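Workshop Tips: Working on a Trainer Panel in a White Enclosure
Updated 31 May 2021
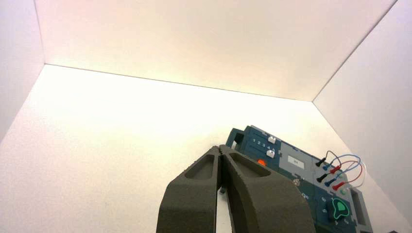 Meron Abdella writes that a white enclosure is fine for the first hour and then every pale legend on a dark panel starts to swim, and asks whether the walls should be painted gray. Paint is the last thing to try. Most of the trouble is lamp position, and a lamp can be moved in a minute.

Light

White walls reflect onto the work from all sides. On a dark trainer panel with small white numerals, the reflection lies over the printing as a haze and the contrast drops. Glossy panels suffer more than matte ones.

Place the lamp to one side, above the level of the panel, and aim it at a wall instead of the face. Sit where you normally work, then tilt the panel a few degrees at a time until the haze leaves the legend. Mark the lamp position with tape. If the back wall is still too bright to look at, hang a sheet of gray card on it. Uncoated card is better than plastic, and it comes out again when you want the full light for photographs.

A single lamp gives a hard shadow behind tall connectors. Two weaker lamps on opposite sides remove the shadow but bring some of the haze back. For reading switch positions, use one. For soldering, use two.

Position

Do not lay a panel flat on the enclosure floor. A tilted panel can be read from the chair, and dropped screws roll off it to the lower edge where they can be found. A strip of felt along that edge stops them from going farther.

Leave a hand's width between the panel and each side wall. Connectors on the edge need room for the plug and also for the bend in the cable. A plug forced around a tight corner will work loose.

Support the panel under its frame, never under the board. Printed stands with a single center post rock when a stiff switch is pushed. The flat-sided stands from Kumell do not, but two offcuts of pine with a saw kerf at the right angle do the same job.

Switches

Small slide and rocker switches wear at the contacts long before the lever feels loose. Move them with a fingertip or a blunt plastic tool. A screwdriver blade chips the lever and slips onto the board.

1. Disconnect power.
2. Set every switch to the same end.
3. Work each one back and forth 14 times.
4. Reconnect and check with a meter across the contacts.

If a reading wanders, use contact cleaner, one short burst with the straw against the gap. Wait for it to evaporate before reconnecting. Do not oil.

Write down the switch settings before you change any of them. Count the positions from the same end as the printed numbers — a zero placed after the highest digit has caused more wrong entries in our log than any other legend. Agnese Ramanauskas copies the legend onto the log sheet exactly as printed, odd order included, and the entries have been clean since April.

Slots and connector housings

Recessed housings collect lint. Blow them out with a hand bulb before plugging anything in. Canned air is acceptable if the can is upright and a hand's length away; closer than that it may spit propellant.

For a bent pin, slide a mechanical pencil with the lead removed over it and straighten in one movement. A second bend is a risk. A third will usually break it.

Cleaning

Printed numerals on a painted panel come off with strong solvent. Use a barely damp microfiber cloth, then a dry one. For flux, put isopropyl alcohol on a swab and stay off the lettering. Try any new cleaner on the underside first.

The white walls need more attention than the panel. Flux smoke turns them yellow from the top down, and the change is slow enough to miss. Wipe the ceiling panel and the upper walls every 200 hours of bench use. Dish soap in warm water is enough. Dry the seams, where water stays longest and swells fiberboard.

Storage

Store panels on edge, with a sheet of card between them. Stacked flat, the switches of the lower one take the weight. Label the upper edge so that the panel can be identified without pulling it out. At the Fadcombe bench the labels carry the shelf and panel number together: 318 is shelf 3, panel 18.

Comments

Hafþór Brøndum: Gray card worked here. Black felt was too dark, I kept losing the leads against it.

Iolanda Evangelista: Does the soap get solder smoke off unpainted melamine? Mine has a brown band under the lid.

Nia Bevan: It did on mine, second pass, left on for a few minutes. Rinse it well or it streaks.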